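Altanwood Repair Hall Asks Members to Label Their Buttons

The Altanwood repair hall has a new rule for its work tables, and it concerns push buttons. As of 6 July 2026, any button box left out for more than 11 days must carry a tag saying what it switches. Green and red, members have been told, are colors and do not count as an explanation.

The rule comes from Shirley Blackburn, who runs the hall's electrical corner and spent much of April pressing things to find out what they did. Mostly they did nothing. One of them was the doorbell.
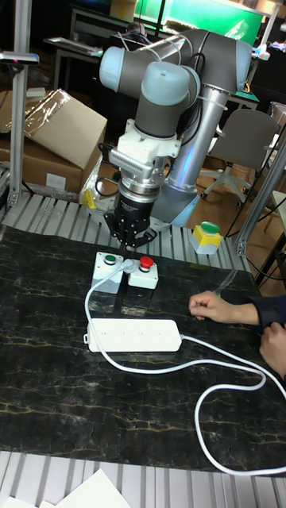 Do power strips need a tag too?

Only if they stay on a table overnight. Cords should be coiled and plugs left where people can see them.

Reaction has been calm. Ward Dewulf, a member for longer than the hall has had heating, called the rule "fair enough" and asked who was paying for the tags. The hall is - it bought 700 of them, and 33 had been used by the end of the first evening, several on coffee mugs.

Tags and string are in the drawer by the sink. Pens are not supplied.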